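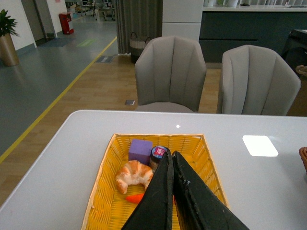 Wikby small things set

README, last touched in October, E. Bragança

What this is

Notes and lists for the Wikby set. Small household and play items, sorted into baskets on a table, one basket at a time. Pictures plus one text file per session. If you came for the Miranda kitchen set, wrong folder, go up one level.

943 pictures in this release. 5 folders. Folder 3 is short, the rest are 200 and up. Don't pad it.

What's in the folders

Each folder is one sitting at the table. Inside:
pictures, numbered, no gaps
items.txt, what went in the basket that day
notes.txt, whatever the person sorting felt like writing down
checked.txt, initials only

Benedito Teixeira did most of the sorting and all of items.txt. I did the names and the checking. Complaints about names to me.

Item names

Use these spellings. Lower case, no plurals, underscore for a space.

croissant – toy, small
carrot – toy, the one with green leaves. Not "orange carrot", we had both for a while and it was a mess
cube_purple – was "block_lilac" in the old release, same thing
jar_blue_lid – the jar keeps its lid on, always
animal_bw – black and white toy animal. Benedito writes panda, I wrote dog for a month. Neither. animal_bw
tape_clear – packing tape
basket_yellow
basket_brown

Anything else is "other" and gets a line in notes.txt saying what it was.
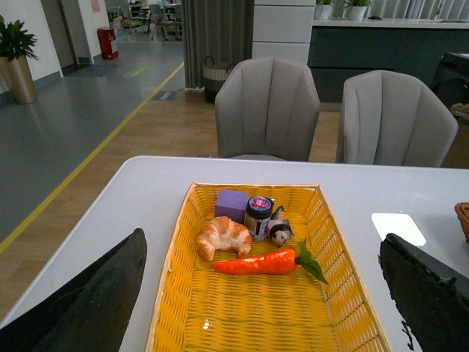

In or out

An item counts as in the basket if it's resting on the basket floor or on another item that is. Leaning on a neighbor is fine, still in. Sitting up on the rim = out. Hanging over the rim = "edge", and please actualy use edge, people skip it.

Partly hidden items still get listed. If all you can see is a bit of orange, and items.txt says there was a carrot that day, it's a carrot. If items.txt doesn't say, write "unsure" and move on. Don't guess from the picture before.

Side on which an item lies (left, right, front, back) is as you look at the picture. Not from the chairs. Skolteso did theirs the other way round so if you merge the two sets, flip first.

Tape
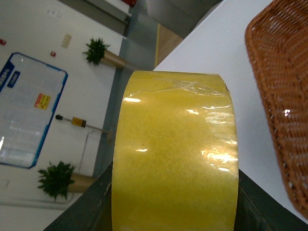 Tape gets its own section because it caused the most fixes. Old names were tape, roll, sellotape, packing_tape, and once "clear thing". All tape_clear now. It's also the hardest one to outline. The roll goes a cloudy pale yellow through the layers and the shiny outside throws back white glare spots, so half the first outlines had holes in them where the glare was. Fill the holes, glare is still tape. A loose crinkled end lying on the roll is part of the roll too, outline it together. Only make a second outline if a peice has come right off.

Baskets

Two colors of basket. The yellow one is the working basket, label it every time. Brown is labeled when any of it shows, even a sliver at the side of the picture. If you can't tell brown from shadow, leave it.

Shine on the tabletop is not an item. Someone at Uduria labeled it as paper. Please no.

Chairs, walls, floor: not labeled. Don't ask for them, not planned.

Known problems

folder 2: carrot and croissant swapped in items.txt for the first few lines. Pictures are right, text is wrong
folder 3: short, see top. No notes.txt
folder 4: Benedito's Sunday session, jar listed twice, only one jar
folder 5: 6 pictures with nobody's initials. Use them or don't

Changes since last release

names merged, see above
edge added
removed doubles from folder 1
"block_lilac" still works in the search sheet, will go next time

To do

fix folder 2 text
write notes.txt for folder 3 from memory – Benedito
decide about jar label, whether it gets its own outline. Leaning no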